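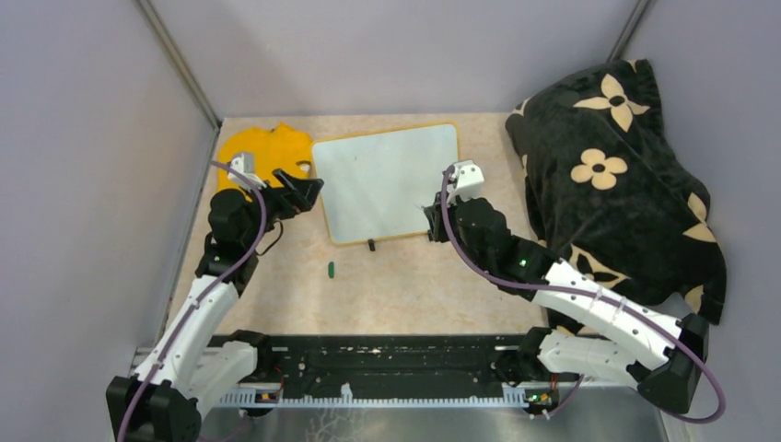 Nuvthorpe Two-Arm Tabletop Cell

Overview
Specifications
What's included
Ordering

The Nuvthorpe cell is a walled tabletop station for research groups that train robot arms from demonstrations. It holds two arms side by side on a shared front rail, each with a gripper and its own wrist camera, plus a fixed camera that covers the whole table. It was built for one study and is now sold as a kit in the same layout.

Background: the Kolldale study

The cell was designed for the Kolldale study, which asked a narrow question. If a two-arm policy is trained on one main task, does it help to leave unrelated soft objects on the table during the demonstrations, or is it better to clear them away?

The main task was wiping a small whiteboard. One arm steadies the board while the other picks up a cloth and wipes. We recorded 2000 demonstrations in total. Of these, 1615 passed the quality check and went into training. The rest were dropped, mostly for missed grasps or for a cloth that ended up under the board.

In 692 of the training demonstrations, extra items were left within reach of the arms: a folded or heaped blanket, caps from markers, spare cloths. The remaining training demonstrations used the board and one cloth only.

Policies trained on the mixed set did better when the table was cluttered at test time. On a clear table the two sets gave results too close to call. The largest difference was in the first grasp. The policy trained only on clear tables often reached for whichever fabric was nearest, while the mixed policy more often went to the wiping cloth.

Two limits should be kept in mind. All demonstrations came from a single cell, so the study says nothing about other table heights or camera positions. We also did not vary the lighting. A follow-up with the lights changed between sessions started in March and is not part of these results.

How the cell is set up

The arms mount at the left and right ends of the front rail and reach inward. Their working areas overlap in the middle of the table, which is where shared objects should go. Items for one arm only can be placed toward the side walls.

The walls close off three sides. They stop objects from sliding off the table and keep the background the same from one recording to the next – useful if the room behind the cell is busy. The front stays open for cabling and for resetting objects by hand.

Leave slack in the arm cables. In early sessions a tight cable pulled on the wrist at full reach, and those recordings had to be repeated.

Software

Recording and playback run on Teltia, which saves the camera streams and joint positions to one file per demonstration. Training code is separate. The Çınar loader reads Teltia files directly and can filter them by tag, so cluttered and clear sessions can be trained together or apart.

What's included

Table and wall set
Front rail with mounting blocks
2 arms with grippers and wrist cameras
Fixed overview camera
Teltia recording license
Access to the Kolldale demonstrations, with tags

Not included: computer, whiteboard, cloths and other task objects.

Ordering

Cells are built to order. The arms are calibrated as a pair before shipping – please order replacements by side, left or right. Existing owners can request the Kolldale files through their account page.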